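Knöpfe drücken für Fortgeschrittene

Im Baumgart steht ein Kasten mit Tastern, Schaltern und Griffen zum Wegtragen. Weggetragen hat ihn bisher keiner. 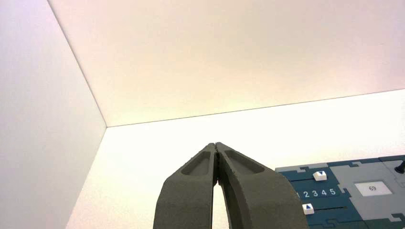
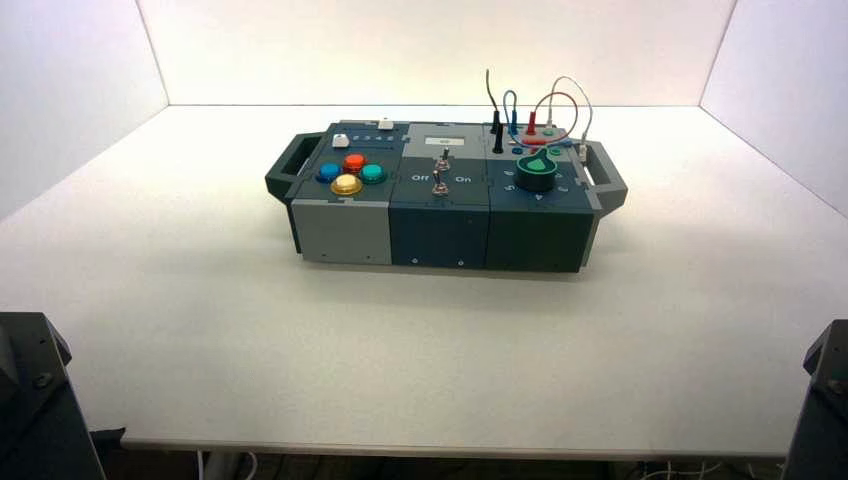
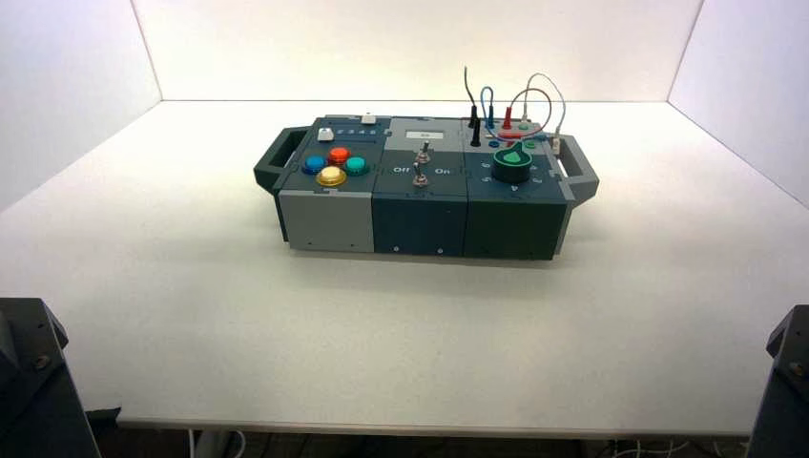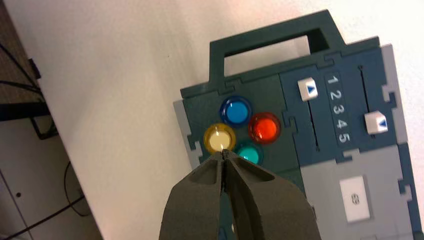
Das Schaltbrett ist auf dem zweiten und dritten Bild im Ganzen zu sehen.

Henrike Weidemann

Blau, Rot, Türkis, Gelb: Vier runde Taster hat das Schaltbrett, das im Baumgart seit April auf einem weißen Tisch zwischen weißen Wänden steht. In der Mitte sitzen zwei Kippschalter, beschriftet mit »Off« und »On« – auf Deutsch hätte es wohl zu lange gedauert. Rechts wartet ein Drehknopf mit grünem Zeiger.

Die Teile greifen ineinander wie ein Puzzle, was Besucher über 40 erfahrungsgemäß mehr beschäftigt als die Knöpfe selbst. »Mein Mann wollte nur kurz schauen«, sagt Hannelore Böttcher. Sie war inzwischen Kaffee trinken.

Auch Schieberegler mit einer Skala von 1 bis 5 gibt es. Wer sich bei der 3 einpendelt, gilt im Haus als ausgeglichen. Geöffnet ist ab 11 Uhr, der Eintritt ist frei, Drücken ausdrücklich erlaubt.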